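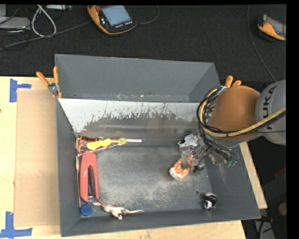
Home & Tidying · Thread

Thu Nông
I want to write about the gray bin, the one for small things that have no place. Every home I have lived in had such a bin, or a drawer, or a bag behind a door. Ours is big and dark gray and it is on the table now, so I have no more excuses.

It is not a pretty bin. The sloped panel at the back is scuffed almost everywhere, and the floor has pale, dusty marks that look like chalk. I washed it twice this month with dish soap and a soft brush. The marks are scratches, so they stay. I accept them.

We bought it used, when we lived at number 1523 on the long avenue. It held winter shoes first. Then it held cables. When we moved, Ánh Phan threw the last things from the kitchen windowsill into it and closed the car, and from this day it was the bin for everything small.

I looked up the volume once, because I wanted to buy a second one. It is 49 liters. This is too much for small things! A small thing in a large bin goes to the corner and lives there for years.

And they do go to the corners. Most of my things are now along the left side. I did not arrange them so. I think I always push with the same hand when I search for something.

My method is simple and I did not invent it. I set a timer for 10 minutes. I take one object, I say its name aloud, and I decide where it sleeps tonight. If I cannot say its name, it goes on a plate for later.

The plate is important. Before, I had the rule "decide immediately", and I threw away a small plastic foot from the drying rack. The rack has been leaning to one side since last August.

First, the wrapper. Orange and white, crumpled. This one needs no discussion. A wrapper is trash, but in my home it can stay among useful things for months, because from far away it looks like something.

Then the yellow one. It looks like a spoon, with a wide wavy part at one end and a rounder, more olive end at the other. I cannot find a kitchen task for it. Vy Tiêu wrote to me that it could be for a child's sand play, or for honey. We have no child and we buy honey in a squeeze bottle.

I keep it one more week. Yellow is a good color to find in a dark bin, maybe it can work as a scoop for rice. I will try and I will report.

A small language question for native speakers. Do you say "odds and ends" only for objects, or also for food? I wrote "odds and ends soup" on a label in the freezer and now I am not sure if it is correct or only funny.

Next, the slim red and white stick, like a pen. I have a strict opinion about pens. A pen must write on the first try, on cheap paper, or it leaves the house. Anything that looks like a pen takes the same exam. If it does not write, I do not want to meet it again when the phone rings and I need to note a number.

There is also a narrow stick with a pink and white pattern. It is the kind of object that I never buy and always own. Plate.

To the person who asked me by message: no, I do not use small boxes inside the bin. I tried with boxes from Motico, the flat ones with a lid. After two weeks every box held a mixture, so I had five small problems and a place to put them in.

What worked better was paper envelopes. I write on them with a thick pencil: SEWING, WALL, BIKE, SEND BACK. When one is full, I must empty it. An envelope cannot grow, and a drawer somehow can.

SEND BACK is for things that belong to other people. At the moment it holds a key ring of Niamh Kinsella, two hair clips and a library card. I am ashamed about the library card.

In the far left corner, the brown-orange figure. I say figure, but the shape is so irregular that I change my mind when I turn it. Ánh says animal. I say a piece of a bigger thing. We asked at dinner and received three more answers.

Decorative things are the difficult ones for me. A tool has a job and a pen has an exam, but what do you ask a figure? My mother kept them all on top of the television, in a line, and dusted each one with a dry paintbrush. I do not have this patience, and our television is too thin.

So my question for a decorative thing is: would I put it on the shelf today, where guests look? If yes, it goes on the shelf today. If no, it goes to the plate. "Yes, but later" counts as no.

Behind the yellow one there is something dark red-brown that you can see through a little. I will not guess in public. Last time I guessed, I was corrected by 60 people, very politely, and it was the cap of a bottle.

The small glossy one, black and white and rounded, is at the opposite side from most of the others, near the lower right corner. This is the place where I find the things I really search for. Buttons, magnets, the little ball from a game. I always check the right side last, and I do not know why I do not learn.

Update, evening. The timer rang and I was still holding the pink stick, so the method is not perfect. I gave myself a second round. This is allowed only once per day, otherwise the tidying eats the dinner.

Someone asks what the plate is. An ordinary soup plate, white, with a chip. It must be a plate that you want back. Mine is the plate I like for noodles, so by the next noodle evening I have to decide on everything that is on it.

Inès Chauvin replied that she does the same with a frying pan. I admire this, but I think it is dangerous if you cook before the morning coffee.

About cleaning the bin, because two of you asked. Warm water, a little dish soap, a brush that is not too hard. Do not use the powder for sinks. I used it on the old shoe tray and it made the plastic dull, and then the dull area caught more dirt than before.

Dry it upside down on a towel. I leave it like this overnight. If I turn it too early, the water sits in the corners, and the first envelope I put in becomes soft.

And please put the bin on a table when you sort. For years I did it on the floor, sitting on my foot, and I stopped when the foot was asleep, not when the work was done. On the table I can stand, and the light from the window comes to the bottom.

A light wooden table is good for this also. A dark screw on a dark carpet is a lost screw. I learned it with the glasses of my father, and we were nearly two hours on our knees with a flashlight.

Some of you want to know if I will buy a smaller bin. Yes, I think so. I saw one in the shop next to the bakery, with straight sides and a handle. The gray one can go to the balcony for potting soil. There the scratches will disturb no person.

But Ánh wants it for the car, for wet shoes and for the rope. We have a discussion about this. The soil is also waiting for its bin and I have the stronger argument, but Ánh has the car key.

One more update and then I go to sleep. I tried the yellow one in the rice. It carries rice, but the wavy side spills, so I must hold it like a tray with something expensive on it. I swept the kitchen after. It stays on the plate until noodle evening.

If you have a bin like this, please tell me what is in your left corner. I will answer tomorrow after work. And if you know the correct word for the small plastic foot of a drying rack, please write it also, because I need to order one and the shop does not understand my drawing.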